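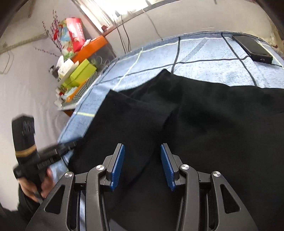
Niltelis Hand-Held Gripper: Ribbed Blue Pads

We've been putting gripper fingers through their paces at Dunlow since September, and this is the set we keep reaching for when there's cloth on the bed. It's a hand-held gripper with two mirrored fingers, dark grey linkages on round silver pins, and a ribbed blue pad on the inside of each tip. The pads face each other and lean in toward the top, so the first thing to meet the fabric is a pair of fine horizontal ridges. We love those ridges!

What it's good at

Picking up a single layer. Black fabric on a patterned cover is a mean test (dark folds swallow all the detail, and the cover has lines running everywhere), and that's the one we use most. Souad El-Sayed ran 30 pinch-and-lift tries on a folded panel with these pads, then did the same again with the smooth Idham pads. The Niltelis pads missed 3. The Idham pads missed 14, mostly by sliding off the fold right at the start of the lift.

The gap between the open fingers is generous, and you can see your fabric through it the whole way in. That sounds like a small thing until you've tried to find a corner with a gripper that blocks your view of it.

One in each hand

Two units work nicely as a pair. Hold one side steady, fold with the other, swap. Hazem Nasr likes to bring the left one in low and flat along the edge of the cloth, and after a session with him I do it that way too.

How it compares

Niltelis, ribbed pads: best on thin and folded cloth. Can leave faint lines on soft knits, so press lightly.
Idham, smooth pads: kinder to delicate stuff, and very nice on boxes and phones. Slips on folds.
Chraibi, narrow tips: great for straps, cords and zipper pulls. Tiring on anything wide.

If you mostly handle hard objects, get the Idham pads and be happy. For laundry, bedding and clothes, go ribbed.

Looking after it

Wipe the pads with a damp cloth after dark fabrics; lint packs into the ridges and the grip goes off. Check the pins for play every 5 sessions. Pads are sold in left and right pairs, and we'd swap both together.

In the box

Gripper with handle
Ribbed pads, fitted
Spare pair of ribbed pads
Small hex key

Smooth pads are a separate order. Page updated October 12, 2025.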